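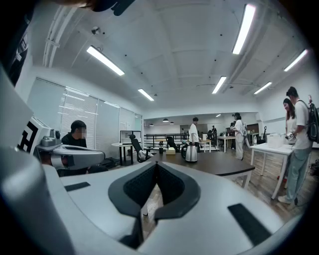 Main room, window side, after the second move. Brown table in the middle, round table by the blinds.

August, room notes, continued from the page with the floor sketch.

Started 8:40. The second layout has been in place long enough to say something about it, so this entry is mostly that, plus the lights and the blinds. Measurements are in the table at the back of the book, only the ones that changed are repeated in the text.

Brown table. Stays in the middle for now. In the first layout it was against the wall opposite the windows and people put things on it and left them there. In the middle it gets used from all sides. The kettle is on it, near the front edge, and I would like it farther in. The handle is easy to catch with a sleeve when walking past. Moved it back once already and it had come forward again by the afternoon. If the kettle is going to live on this table for good we need a tray under it and a decision about the cord. At the moment it gets carried to the wall socket to be boiled and carried back, which is fine with half a kettle and less fine with a full one. Sirkka Seppälä wants a floor socket. Asked Skammont about it, they manage the building and anything that goes through the floor has to go through them. No answer yet.

Top of the table marks easily. Dark surface, every water ring shows. Tried plain dish soap and a damp cloth on one ring and it came off. Tried the spray from the cupboard on another and it left a dull patch about the size of a coin, which then needed the soap anyway. Use soap. The spray is for the whiteboards.

Legs: one was short by a couple of turns. Adjusted the foot with the 17 wrench, rocking gone. Checked the others with the 18 first because that is what was on the hook, wrong size, it slips. Put the 17 on the hook and the 18 back in the drawer.

Round table. Small white one by the windows, in front of the low shelves. It was meant for two people to sit and talk, and mostly one person sits there with a laptop. Works well for that. The problem is the shelves behind it: to get at the bottom one you have to pull the table out. Two ways to fix this. Either the table goes 20 cm into the room, or the things that are needed often go on the top. I prefer the second. The table already sits close to the walking line from the door and I don't want it any closer. Moved the paper and the tape up, moved the old binders from Malludside down. Those have not been opened since we left Malludside and could probably go to storage altogether, but two of them have the warranty papers for the chairs, so somebody should go through them first.

Chairs. Black mesh ones do the job. The ones with the worn casters pick up lint and then drag. Cleaned the casters on two of them with a bent paper clip and tweezers, ten minutes each, mostly hair and thread. Ollari quoted for new caster sets and the price is reasonable, but they sell them only in a pack and we don't need the pack. Will ask if they take an order together with the blind parts.

Chairs also migrate. By the end of most days there is one standing out on its own in the open floor, some way from any table. I tried marking places on the floor with tape in the first layout and it did nothing except leave glue. Not doing it again.

Blinds. White, horizontal, along the window wall. Good with the slats tilted, the room stays bright and the screens are readable. Fully open is too much before eleven. One of the cords near the far end has to be pulled at an angle or it locks. Took the end cap off, the cord lock is worn on one side. Part is on the list for Ollari. Until it comes: pull toward the corner, slowly. If it locks, lift the bottom rail by hand a little and try again. Don't tug, the bracket screws are short and they go into old plugs.

Slats need dusting. Did the nearest window with a dry sock over the hand, both sides of each slat, 25 minutes. A damp cloth just makes gray lines. The rest of the windows can be done one at a time when someone has a slow half hour.

Ceiling lights. Went around with the meter at table height, blinds tilted, all tubes on, then the same points with the window row off. Brown table drops by less than 100 lux with the window row off and no one in the room noticed when I did it. Round table hardly changes in the morning. So the window row can stay off until mid-afternoon on clear days. The far right side near the wall is a different matter, it gets almost nothing from the windows and needs its tubes on all day.

The white ceiling panels help a good deal. Compared with Malludside, where the ceiling was painted brown beams, we get more out of the same kind of tube. I had planned to ask for desk lamps and I am dropping that.

Pendants at the back, the small black ones: they are on a separate switch, the one behind the door, unlabeled until this morning. Put a label on it. They look nice and they light a small area, leave them off unless someone is sitting back there. The bulbs are a warmer color than the tubes. Sirkka would like them to match. I don't mind it, it makes the back feel like a different place, and people do go there to eat. Left as is, we can talk about it.

Noise. With the tables as they are, talk at the round table carries to the middle but I can't make out words from the brown table unless I try. In the first layout you could hear all of it. A rug would help more. Wannasri, downstairs, is getting rid of a gray one, 2 by 3 meters. Went down at lunch and looked at it. Clean enough, one corner curls. Would have to lie flat or the chairs will catch. Asked them to hold it until the end of the month.

Walking line, door to back area: 95 cm clear at the narrowest, which is beside the brown table with a chair pushed in. With somebody sitting in the chair it is closer to 60. Tight with a tray. Turning the table a quarter would give more there and less on the window side. Marked it on the sketch in pencil as layout three, not tried.

To do
Tray for kettle
Ask Skammont again about floor socket
Ollari: cord lock, casters, ask about small order
Go through Malludside binders, pull warranty papers
Dust remaining blinds
Measure under the brown table for the rug before saying yes
Try layout three, half a day at least, with people in

Stopped 15:10. Meter is back in its case, battery low.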